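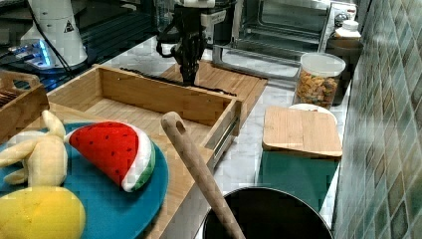

So I have spent a good chunk of this month reading up on Famdale, the kitchen robot subscription that half my feed seems to be excited about. A few posts on it. I'm not excited.

The offer, as sold: an arm, a hand, the mounting hardware, and a "skills library" you pay for by the month. It's made by an outfit called Zirkness. The monthly fee is 210 dollars on top of the kit, and you don't own the skills. Stop paying and you've got a very heavy paperweight.

The brochure says it "tidies, fetches and plates." Plates! I asked what plating means. The answer was moving a food item from one spot to a plate. OK. My four-year-old plates, then. She plates all over the floor.

And the food items are plush. Banana, watermelon slice, a round yellow thing. I can see why you'd start there — a plush banana doesn't bruise. But I don't eat plush bananas, and the one in my fruit bowl is usually two days past it and splits if you look at it sideways.

I put this to Oanh Hồ, who handles their customer enquiries and was very patient with me, to be fair to her. She said soft toys are "a representative grasp target." I asked what they represent. She said fruit.

Now the number everyone keeps quoting. 1,617 successful grasps in the trial. Sounds like a lot, doesn't it? Out of how many tries? It's not in the brochure. It's not in the longer PDF either, and I read all 44 pages, including the bit about the colour options.

A success also counts if the hand picks something up and lets go of it anywhere inside the "target zone." I couldn't find a size for the target zone. It might be a plate. It might be Queensland.

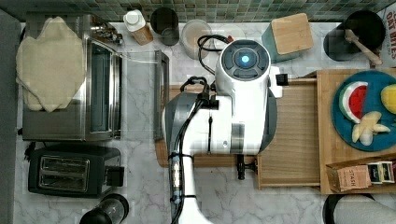 Think about bench space as well. I measured the clear bit of my own bench and came up with 800 mm, and that's after moving the kettle. An arm has to live somewhere, and so does everything it's meant to be helping with. Toaster, chopping board, tea, cereal, the jar you never put away. Something's going to lose and I suspect it'll be me.

Cables too. I'm a person who has melted a phone charger on a stovetop. I'd want to know what the loops are made of and what happens when soup gets on them. The PDF says "wipe clean." It doesn't say which parts.

Rania Ragab reviewed the older Ankrah kit last year and made a point I keep coming back to: watch what the person does before the robot starts. Who set the plate there? Who put the spoon at that angle? If I have to lay everything out neatly first, I've already done the job.

I asked Zirkness whether the kit could cope with a bench nobody had set up for it. Reply: "Performance in varied home layouts is on the roadmap." Lots of things on that roadmap. Oven doors are on the roadmap. Wet dishes are on the roadmap. The fee is not on the roadmap, the fee is now.

Someone's bound to say I'm being harsh and that it's early days. Sure. Early days is fine! Sell it as early days, then. Sell it to labs and tinkerers who'll enjoy swearing at it on a Friday night. Don't sell it to my mum as help around the house.

And my mum is who they're after, by the way. She got the flyer at the Clalgate home show. "Regain your independence in the kitchen." She's 100% the person who'd sign, and she'd be too polite to cancel.

Things I'd want before I changed my mind: the number of tries, the failures listed by type, one real peach, and a cancellation page I can find without ringing anyone.

I'll give them this much, the arm looks well built and the hand is a clever bit of gear. I'd happily watch it for an hour. Paying for it every month is a different question.

Oanh has offered me a home trial. I said yes, on the condition I choose the fruit. Waiting to hear back.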